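Re: [vonddale-compost] Drop-off bins, the plastic problem, and the October route

From: Suqin Xie
Date: 16 April 2019
To: vonddale-compost list

Hi all,

Sorry for the slow answer, I was out at my sister's and didn't open the laptop once. Replying to Dinesh below, with a few other things tacked on at the end.

Dinesh Siddiqui wrote:
> I went over to the Lakberg site with Chenxi on Saturday and we talked
> to the woman who runs the tipping floor. She says our loads are the
> wettest ones they get and that the "compostable" bags are coming out
> the other end looking just like they went in. She is not threatening
> anything but she did say the next load with that much film in it gets
> charged as trash. Do we want to (a) ban all bags, (b) go to paper only,
> or (c) pick one brand of bag and sell it ourselves at the drop-off?
> I lean toward (b) but I can see people hating it.
>
> Also, has anyone looked at the Bellamy Street bins lately? Lids.
>
> Dinesh

First, thank you both for going out there, it's a long drive to stand around in that smell.

I'm for (b) too, mostly. We tried selling bags the first winter (before your time, Dinesh) and it was a pain. Somebody had to carry change, somebody had to remember to reorder, and people still brought whatever they had under the sink. Paper at least is paper. If you can't tell from three feet away whether a bag is the good kind or the bad kind, then the person sorting at 7 in the morning with cold hands can't either, and that person is usually me!

What I'd add is that a bag isn't required at all. I've been lining my kitchen pail with one sheet of newspaper folded into the corners and it comes out clean nearly every time. In summer I keep the really bad stuff (fish skins, melon) in an old yogurt tub in the freezer and dump it frozen on drop-off day. My husband has opened that tub looking for ice cream exactly once.

On the wetness: I think that's mostly the two restaurants. Households drain their stuff more or less, but a kitchen that's closing up scrapes everything into one tote, soup included. Could we ask them to mix in their cardboard? Egg flats, napkins, those brown produce boxes torn up. The Neststead people do it with their cafe and told me the totes got a lot easier to tip. I don't know how their hauler feels about tape and labels on the boxes, so that's a question for Lakberg before we tell anybody anything. Dinesh, since you're now on speaking terms with the tipping floor, would you ask?

Bellamy Street. Yes, the lids. Two of them don't close, and one closes but then won't open, so people leave bags on top and the crows come. I wrote to the city about it and got an automatic reply with a ticket number, 46 something, I'll dig it out. Until then please push the bags down inside the bin, and if it's full take it home or walk it to the library. There is nearly always room at the library.

Now the October route. We have 16 households signed up on the hill, and Zhiqiang says he can't do it in his truck if it goes over 20 totes because of the weight on that last climb. I'd like to split it, hill one week and flats the next, but that means folks on the hill hold their scraps for two weeks, and I'm not sure they'll put up with it. If you live up there please tell me what you think, on the list or just to me. I know October sounds far off, but we have to give Lakberg our tonnage guess before summer and I would love for it to be less of a guess than last year's.

Small stuff:

The thermometer for the school pile is back. It was in Xiuying's garage behind the snow tires. It reads a few degrees low but it does read.

We're down to three decent pitchforks. If you have one of ours at home, no questions asked, just lean it on the shed.

The finished compost pickup is still first come, first served. Please bring something sturdier than a grocery sack this time. I swept that parking lot for an hour.

I think that's it from me. If I hear no loud objections on paper only I'll write up a new sign, and somebody with better handwriting can fix it.

Suqin

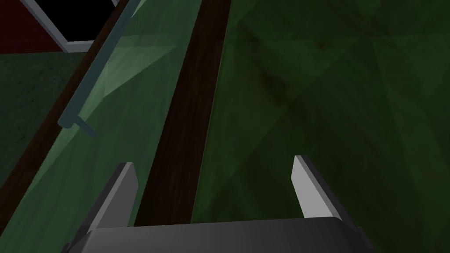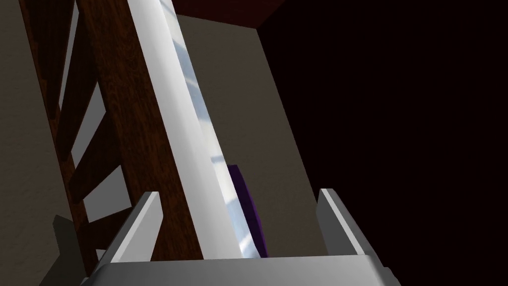
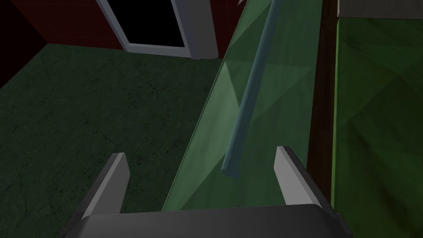
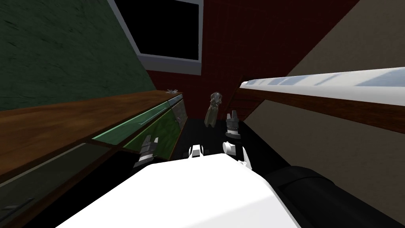 Xiuying Fan wrote back that paper only was fine with her, but she wanted the sign to say what happens to the bags people already have at home, because she has a whole roll of the green ones and can't be the only one. She'd use them up in the regular trash and be done with it. On the hill route, she is all for the split as long as it doesn't start on a holiday week, and she'd hold her scraps for two weeks if she could borrow a second tote with a lid that locks (raccoons). She also asked that we get the answer on tape and labels in writing from Lakberg, after the mix-up over the pizza boxes, and said she has one of the pitchforks and will bring it Saturday.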